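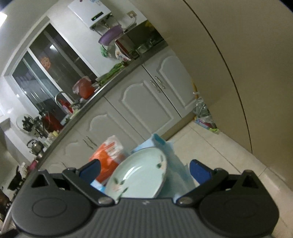 Green plate with painted flowers, on the floor

Best way to get old price stickers off glazed plates?

Faisal Niazi
I bought a stack of secondhand plates at the Drumport flea market in May and every one has a sticker on the back that has apparently bonded with the clay. Soaking took off the paper and left the glue, which now collects lint like it's being paid to. I've scraped one with a butter knife and got gray marks for my trouble. I have 21 of these to do and would like to eat off them before I retire. Any ideas?

7 comments

Annelies Meijer
Cooking oil and baking soda, mixed to a paste. Smear it on, go have lunch, then rub it off with a cloth and wash with dish soap. Stubborn ones get a second round. Your gray marks are metal from the knife sitting on top of the glaze, and a non-scratch powder cleanser usually lifts them. Stay on the unpainted side with the powder. If any decoration feels raised under your finger it may be over the glaze, and it will come off far more willingly than the sticker did.

88 people found this helpful

Demetrius Bellamy
Hair dryer. 2 minutes on warm, peel. Don't do it straight after the plate has been in cold water unless you want two smaller plates.

Pichit Sukprasert
I left mine on. They're on the bottom. My guests have never once flipped a plate over to check what I paid, and if they did, they'd be eating off the floor.

Share 2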